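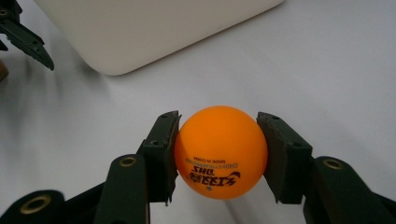 Has the after-school sports scheme raised attendance at Illesmont? Slightly, and I wouldn't yet put it down to the scheme.

**Progress report to the Peixoto Fund, Sat 31 August**

The headline figure in our April report was 80 children signed up across the two sites. I'd ask you to treat that with some care. Signing up means a parent filled in a form, and a good many of those forms were filled in at the open day, where there was free cake. The registers are a better guide, and at Flastero they were not kept properly until Gleice Araújo took them over in the spring.

Her registers show 13 children who come nearly every week. The rest drift in and out. Table tennis and basketball hold their numbers best. Dance has shrunk, and I can't tell whether that is the new time or the new hall.

School attendance among the regulars is up a little. These may well be the same children who would have turned up to school anyway – the school thinks otherwise, but it has not shown me how it reached that view.

**Money**

We have spent what we said we would on hall hire. Equipment is £300 over, nearly all of it replacement nets and bats. Adalberto Lins has asked Rendero for a better price and has had one polite reply with no price in it.

**What we said we'd do and haven't**

- Parent survey: sent out, very few back. I would not quote from it.
- Second coach at Flastero: 2 people interviewed, neither appointed.
- Minibus from the estate: still waiting on insurance.

I am not asking for more money this time. I would like to move the unspent coaching budget into next term and keep registers the same way at both sites. Gleice can send you the raw sheets if you want them.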